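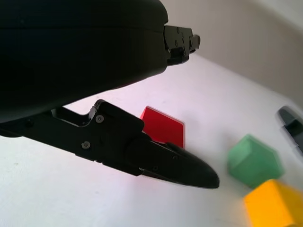

The subject of this post is surface finish on small painted cubes, and in particular why two cubes from the same plank can end up looking like different materials. I have been making sorting blocks for my nephew's shelf since August, and the process has gone through enough changes that I want the current version written down. The color order is fixed at this point, but the sheen is still a problem. A red cube with a slightly glossy face and crisp edges, set down on a white surface near a pale green one, makes the green look dull even when there is nothing wrong with the green. The red top reads lighter than its side because it catches the light. The mint has a faintly matte look and does much less of that. I spent two weekends treating this as a paint defect before I started treating it as a finish schedule.

Stock

Everything is cut from maple square stock bought in three-foot lengths. I tried poplar first. Poplar is cheaper and takes a saw well, but the end grain drinks primer and swells, and a cube has two end grain faces that sit next to four long grain faces with no molding or trim to hide the difference. Maple still does this, to a smaller degree.

I cut on a crosscut sled with a stop block. The stop block has a small chamfer at the bottom so that sawdust does not build up against it. Before I added the chamfer, cubes late in a run came out a little short compared to the first ones. The difference was small enough that I only caught it when I lined up a row against a straightedge.

Total cut so far is 555, including rejects. That is far more than one shelf needs. Ilir Gashi, who lives two doors down and teaches the younger grades, took 124 of them for his classroom and asked for a second batch in the same colors, which is how matching between batches became something I care about.

Edges

There are two schools on edges. One rounds everything over with a router bit. The other breaks the edge by hand with fine paper and leaves it crisp. I am in the second group. A rounded cube looks fine alone, but stacked cubes with rounded edges show a dark groove at every joint, and the stack looks loose. A crisp edge gives a clean line.

The cost is paint. A sharp corner sheds wet paint by surface tension, so the film is thinnest exactly where a child's hand and the floor will hit it. Two passes with 320 paper at 45 degrees is enough to hold a film without the edge looking soft. I do this before primer and again, very lightly, after it.

Primer and color

The primer is Bunting, the water-based one. One coat on the long grain, two on the end grain, sanded between. I mark end grain faces with a pencil tick before priming because after sanding they are hard to find.

Color is Trarilen enamel for the red and Sastance for the green. This was the mistake. I bought the green from a different line because Trarilen had no pale green I liked. The Sastance can says satin. So does the Trarilen can. They are not the same satin. The Trarilen levels out and dries with some gloss to it, and the Sastance dries flatter. Saturation adds to this: on a dark or strong color any highlight stands out, and on a pale color it mostly disappears.

Things I tried, in order:

A third coat of green. No change in sheen. Edges got thicker and one face developed a ridge from the brush.

Rubbing out the red with a gray pad. This worked on flat faces and cut through to primer at the corners. Four cubes went back to bare wood.

A common topcoat over both. This is what I use now. A water-based clear in matte, one thin coat, sprayed. Both colors then take their sheen from the clear. The red loses a little depth. I can live with that.

The test pair without topcoat stays on the bench as a reference. Every new batch gets compared to it on white laminate under the same lamp. White is a hard background, which makes it a good one for checking. Edge chips that vanish on a brown bench are obvious on it, and any color cast in the pale green shows up quickly.

Drying

I dry on strips of thin angle stock with the V pointing up, so that each cube touches along two lines only. The lines leave faint marks on the bottom face if the cube goes down too early. At my humidity, four hours between coats is safe. The can says two. I have tried two, and the cubes stuck.

Full cure is a separate matter. Painted cubes that feel dry will still block, meaning that two faces pressed together will bond and lift paint when pulled apart. I let a batch sit spread out for two weeks before stacking or boxing. Ilir's first set went out after nine days, and he reported one pair, a red and a yellow, that came apart with a bit of each on the other.

Cost

Including the poplar I gave up on, and the sprayer, the project has come to some $1,118. Most of that is the sprayer. Paint is a small share, and I have most of both cans left. If you only want one shelf's worth, brush the clear and skip the sprayer. Use a foam brush, unload it well, and do the top and four sides in one go, then the bottom the next day.

Open items

The hardware store in Jerkville can tint Trarilen to a custom color, so the next batch will have a pale green mixed from the same base as the red. If the sheen matches without a topcoat, I will drop the clear and get the depth back in the red. I will also run one strip of each color with the edges left fully sharp, to see how long the paint lasts at the corners.

The sled needs a new fence before any of that. The current one is out by the thickness of a business card over its length, and I have been shimming it with one.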